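Technology > Features > Robotics
17 March 2024
By a staff writer
Filed under: Machines That Learn

The first thing you learn at Brindirer's workshop in Isden is how long a person can spend moving cups. I had come expecting something closer to programming, with people typing at screens, and there is a bit of that, but most of the day belongs to the tables, where somebody guides the arms through a small household job, puts everything back, and guides them through it again.

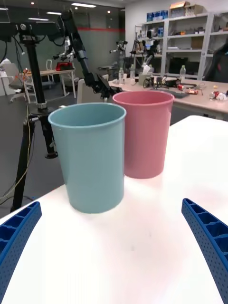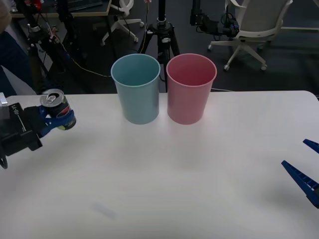
A blue cup and a pink cup share the white table at Brindirer; in the second view, the left gripper has hold of a drink can.

The project is called Fanine, and its aim is to teach a pair of arms to tidy up the sort of table most of us leave behind after lunch. Every run through a job is recorded, both what the cameras see and how the joints move, and the whole bundle is called an episode. When I visited, the team had 708 episodes of the cup and can work on its drives. After checking, 642 of those were kept. The rest had a camera that dropped out partway, or a start so muddled that even the person steering couldn't say what they had been going for.

I asked whether a muddled one might still be useful (I was thinking of my own kitchen, I admit) and got a longer answer than I bargained for. A fumble followed by a good recovery is treasured here! If the fingers come in crooked and then straighten out, the learning system gets to see how to climb out of trouble, and it will need that. What they throw away is dithering, the long hover while a tired person makes up their mind.

Tiredness comes up a lot. Nobody steers for longer than 36 minutes at a stretch, a number that was argued over for weeks and is now written on the wall, and after every 50 episodes the cups get new starting places so that the system doesn't simply memorize one tabletop. I was given a turn myself. My hands knew perfectly well how to pick up a cup, and it was humbling to find how little of that knowledge came through the controls.

The learning software, Mathias, goes through the new episodes overnight, and in the morning everyone gathers to see what it makes of the table. Some mornings are better than others. The next batch, planned for May, adds bowls and a dishcloth, and the dishcloth is already a sore subject.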